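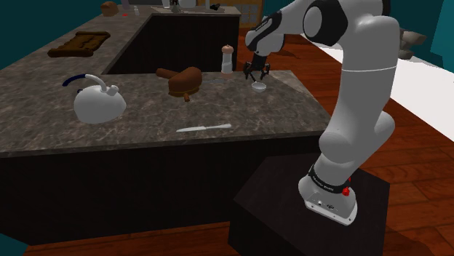

6 Dec 2021

Closulora notebook, consent strand

Second pass on the induction interviews from the Odau site. All 47 transcripts are now in Tuva, and Hegarty has sent the corrected versions of the ones where the speakers were swapped. I spot-checked those against the audio. Speaker labels are fine now. A few drug names are still spelled three ways but that doesn't affect what we are coding, so I left them.

Purpose of today: decide whether the code PRESSURE can stay as one code or has to be split. Background for anyone reading later. In the September round we used PRESSURE for any passage where a woman said that somebody else pushed the decision to induce labor. It picked up far too much. A midwife saying "we'd like to get you started" went in the same box as a husband who told his wife he would not drive her back if she went home to wait.

Method. I took every passage marked PRESSURE, printed them on slips without the names, and sorted them by hand on the long table. Saoirse Brophy sorted the same slips after lunch without seeing my piles. We agreed not to talk about labels until both sorts were written down.

My piles:

Threat. Somebody says or plainly implies that something bad will be done to her if she refuses. Being discharged from care, being reported, losing a ride or a place to stay.

Warning. Somebody tells her that something bad may happen if she refuses, but that person is not the one who would cause it. Most of the talk about stillbirth risk is here.

No real option. Nobody says anything hard to her, but she was never told she could decline, or was told in a way she did not take in. "They gave me a date and I came on the date."

Wearing down. She said no, was asked again, said no, was asked again. No single request would count as a threat.

Family. This was a bad pile. I made it early and then kept finding that the slips in it belonged in one of the others. Who is speaking and what they are doing are separate questions. I broke it up before Saoirse came in and put the slips back.

Saoirse's piles: she had threat, she had wearing down, and she had one she called "scared on purpose." She did not have a pile for no option. She set those slips aside as not pressure at all.

So two disagreements.

First one. "Scared on purpose" takes about half of what I had under warning. Her point is that a true statement can still be used to push. Telling a woman that the risk doubles after a certain week, and leaving out how small it was to begin with, gets a yes out of her in the same way a threat does. My point was that we have the woman's side only. We can't tell from her account what the doctor meant to do, and a code that needs us to know the doctor's intent is one we can't apply. Saoirse accepted that but said it was no reason to lose the difference. We went back to the slips and looked for something on the page that would separate them. What we came up with is whether the woman reports being given the size of the risk in any form at all, number or words. "One more in so many" counts. "Very rare but it goes up" counts. "Your baby could die" with nothing else does not. That can be coded from the transcript and says nothing about motive.

Trial label: WARNING, SIZE GIVEN and WARNING, NO SIZE. Clumsy but clear.

Second one. Whether no option is pressure. Saoirse says pressure needs somebody pressing. I think she is right about the word. I also think that if we drop those slips the paper will misreport what happened at Odau, since the women in that pile had the least say of anybody in the set. Several of them describe themselves as having had no problem. One says she would have been glad to wait and didn't know that waiting was a thing people did. A study that records her as freely consenting has missed something.

We settled on taking it out of PRESSURE and giving it a top-level code, CHOICE NOT OFFERED. Both of us are all right with that. It means the consent strand has two main questions from here on, was she pushed and was she asked, and a transcript can score on either or both.

Things I am less sure of:

The wearing down code depends on repetition, and women report repetition loosely. "They kept on at me" might be many requests or might be one request and a bad mood. For now we code it only if she describes separate occasions, or says that she had refused before the later request. That will lose some real cases. I would still take the stricter rule for the first full pass and loosen it afterward if the pile looks thin.

The husband with the car. We both put him under threat, and I still don't like it sitting next to the discharge cases. The hospital owes her something that it is holding back. Does he? She is 41 weeks and it's dark and there is no bus, so in practice she can't leave, and whether he owes her the ride feels like the wrong question to be asking. But the philosophy papers we've been reading mostly draw the line between a threat and an offer at exactly that point, by asking what she was entitled to before he opened his mouth. If a reviewer raises it we need an answer. Left it under threat with a memo.

Agreement afterward. Saoirse argued with me for a while about whether she should be able to mark a passage with more than one code. Her example was a woman who was told about the risk with no size given, on each of several visits, after saying no each time. That is plainly both. Fine, double coding allowed, but the coder has to highlight the words that earn each code separately. In Tuva this means selecting the text twice. Tedious, and the software merges overlapping highlights in the export unless the box for it is unticked. Note to self and everybody: untick the box. I lost an export to this already.

Excerpts. The protocol says an excerpt can be up to 400 words. The longer ones are hard to double code well and I found myself skimming. I suggest we bring the limit down to 300 for the next batch and let coders link two excerpts where the story runs on. No need to redo the old ones.

Consent for our own interviews. This came up sideways while we were sorting. Some of the women were recruited through the clinic by the same staff they were then asked to talk about. The information sheet says that taking part won't affect care, which is true. But we are writing a paper about women who signed sheets of paper in that building without thinking they could do anything else. I went back to the recruitment log to see how many declined, and the log doesn't record it. It has only the ones who said yes. I have asked for the sign-up procedure at the next site to include a line for refusals, no name, only a tick. It ought to be in the limitations section too, and stated directly. Saoirse wants it up in the methods where people will read it. She is probably right.

We also talked about the sentence in the draft that says women "were denied autonomy." I'd like it gone. It tells the reader what to conclude before they have seen an excerpt, and some of the women would object to it being said about them. One woman in the threat pile is very clear that she made her own decision and would make it again. She made it with a threat on the table, and both of those things go in. The draft should say what was said to her and what she said she could do about it.

Done today:

Both sorts written up and photographed, slips clipped together by pile in the blue folder. Please don't refile them.
Codebook version 2 started. Threat, wearing down and the two warning codes have definitions and one example each. CHOICE NOT OFFERED has a definition only.
Memo on the car case.

To do:

Pick the example for CHOICE NOT OFFERED. Not the "came on the date" one, it's too short to teach from.
Saoirse to code a fresh set of transcripts with version 2, me the same set, compare before anybody else is trained on it.
Ask Hegarty whether long pauses can be marked. In several of the wearing down passages the pause before the answer is doing a lot, and in the text it's just a comma.
Check if the Odau leaflet given out with the induction date mentions declining anywhere. I have the front page only. Saoirse thinks there was a back.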